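洗衣机为什么非要唱歌

我家楼上的邻居每天晚上十点多洗衣服,我对她的作息已经了如指掌,倒不是墙薄,是她那台机器洗完会唱歌。一整段旋律,唱完歇几秒,再来一遍!我躺在床上跟着哼过,哼完自己都气笑了。
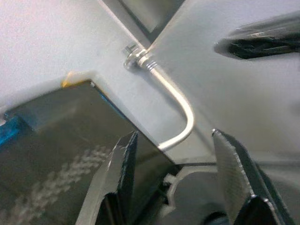 撰文 Mererid Gwilliam | 2019/10/26 | 生活随笔

我不是讨厌声音的人。小时候住的老楼里,水壶会叫,门轴会叫,楼下修车铺从早敲到晚,我照样能趴在桌上睡着。可那些声音都有个来由:水开了,气从壶嘴往外挤,所以叫。现在家里的叫声是有人坐在办公室里挑出来的,挑完了装进机器,再卖给我。

前阵子我闲得慌,拿本子记了一个星期,凡是家里电器主动出声的,都划一道。冰箱门开久了,划一道;微波炉热完饭,划一道(我没立刻去拿,它又催,再划);电饭锅、空气炸锅、体重秤、电动牙刷……一个星期下来307道。我一个人住啊!连猫都没养!

朋友 Ewan Cowie 听了直摇头,说你这是没事找事,提示音是为人好,万一忘了呢。他家烘干机是 Skirska 牌的,洗完烘完会用一种很体贴的女声讲“您的衣物已准备就绪”。他很喜欢,觉得家里有人等他。我不好说什么,他刚搬出来自己过。
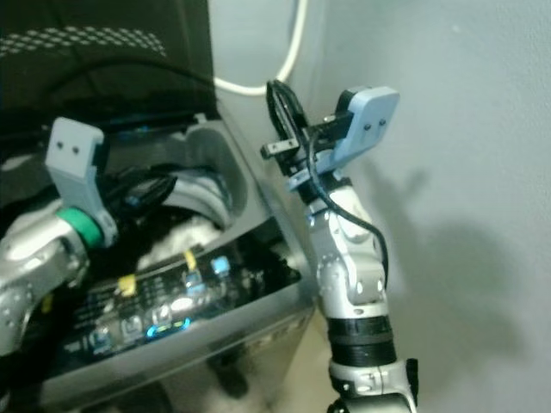 不过他那句“万一忘了呢”,我回家路上想了很久。忘了又怎样?衣服在桶里多闷一会儿,大不了再漂一遍。饭在微波炉里凉了,再转一分钟。这些都是很小的代价,我愿意付。我不愿意付的,是正看书看到要紧处,被一声“嘀”拽出来,心里惦记着厨房,回来找不到刚才那一行。

当然有些声音必须响。烟雾报警器要响,燃气灶熄火要响,响得越难听越好,我一个字都不抱怨。问题就在于现在什么都响,响得又都差不多,耳朵早就疲了。去年二月有一回,我听见嘀嘀声,想当然以为是电饭锅,坐着没动,过了好半天才发现是冰箱门没关严,一盒虾全软了。要是平时家里安静些,我肯定一下就站起来了。

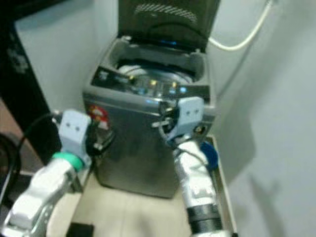

有人会讲,关掉不就行了?我也这么天真过。我那台 Wimell 微波炉,说明书70页,从头翻到尾,关于提示音只有一句:“本产品配有愉悦的完成提示音。”愉悦!怎么关,没写。我打客服电话,对方很客气,让我同时按住两个键3秒,我按了,机器倒是应了一声,特别响亮,然后一切照旧。后来又打过一次,另一位客服说这个型号本来就关不掉,建议我“习惯一下”。

我妈给的办法是拿胶布把出声的小孔贴上。贴了两层,声音闷了,像有人蒙着被子在喊,听着更可怜。撕了。

说到底我想要的特别少:一个开关。放在哪儿都行,背面、底下、菜单第五层,我有耐心去找。出厂时默认响也可以,看不见屏幕的人、听力不太好的老人,确实靠这些声音过日子,给他们调大、换个音高,都该做得更细才对。可眼下的做法是一刀切,所有人听同一段曲子,同一个音量,谁也没被真正照顾到。

买东西的时候也没人帮你把这一关。上个月陪 Ewan 去 Skeritcombe 的商场看洗碗机,导购把容量、水耗、能洗几套碗背得滚瓜烂熟,我问了一句洗完怎么响,他愣住了,说从来没有人问过这个,又转身去问同事,同事也不知道。那台机器插着电呢,我说那咱们跑一遍最短的程序听听?Ewan 已经走到电视机那边去了。

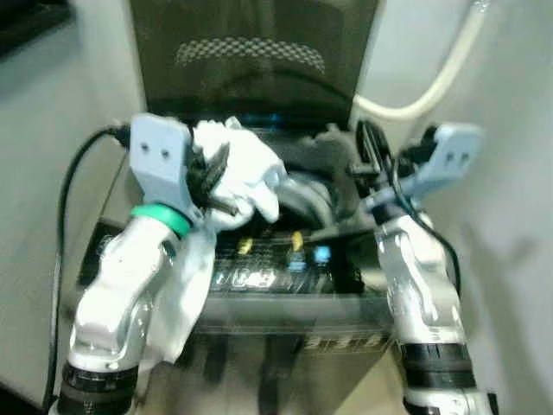 家居·读者来信

上一期谈厨房噪音,收到好些来信,挑两段放在这儿。

一位住在 Ocampo 的读者写道,她租的房子里洗衣机在卧室隔壁,夜里洗衣服只能掐着点守在旁边,赶在它唱歌之前把电源拔掉。她说自己练得很准,偶尔失手,孩子就醒了。

另一位读者不同意我,信写得很长,大意是他父亲记性不行了,全靠家里这些嘀嘀声提醒着吃饭、关火、收衣服,请我不要鼓动厂家把声音拿掉。这封信我看了两遍。您放心,我要的是开关,您父亲那一台尽管让它响着。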